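Yachts > Motor yachts > Builders > Pelinico

Pelinico

Pelinico was a 30-meter motor yacht design announced by the Ginow yard and usually credited to the naval architect Hildegard Buschmann. It is often listed among the early "self-trimming" yachts, a label that rests almost entirely on the yard's own sales material. One hull was finished. A second, sold under the name Grunutero, was laid down and later broken up on the slip.

Background

Ginow had built workboats and a few ferries before turning to private yachts. According to the yard's brochure, Buschmann was asked for a hull that could hold a level deck at cruising speed without help from the crew. Her office had drawn fishing vessels and one survey ship, and the Pelinico lines look a good deal like the survey ship's – a likeness the brochure does not mention. The exterior styling was done by the Demchenko studio, which later claimed a larger share of the design than the surviving drawings support.

Design

The yacht had a steel hull and an aluminum deckhouse, with cabins for eight guests. Trim was controlled by paired stern flaps linked to a pitch sensor. Ginow described the system as new. Similar flaps were already in use on patrol boats, and the only clear change was that the Pelinico version could be left switched on at anchor, where it had little to do.
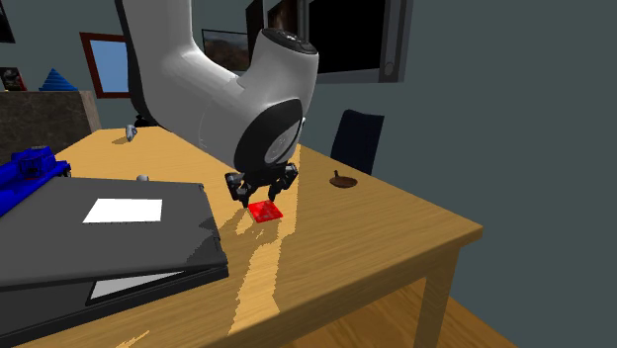
Computer rendering of a white robotic arm, its black gripper over a red block.

The stated range was 1362 nautical miles. No speed was given with that number, so it is hard to compare with other yachts of the size. The brochure also quotes a fuel saving over "conventional designs," but names no such design and gives no test conditions.

Sea trials

Trials were held in June and lasted less than a week. The yard reported that every target was met. Its published summary leaves out the targets themselves, along with the sea state on each run. A later owner's survey found the port flap fixed in one position and noted nearly 193 hours on its pump, a low count for a system said to run all the time.

Reception

Yachting writers of the period mostly repeated the brochure. Claims that the design shaped later yachts are common on brokerage pages but come without sources, and Buschmann herself left the boat out of the list of works she kept for clients.

Last edited April 4, 2018

8 shares | 0 comments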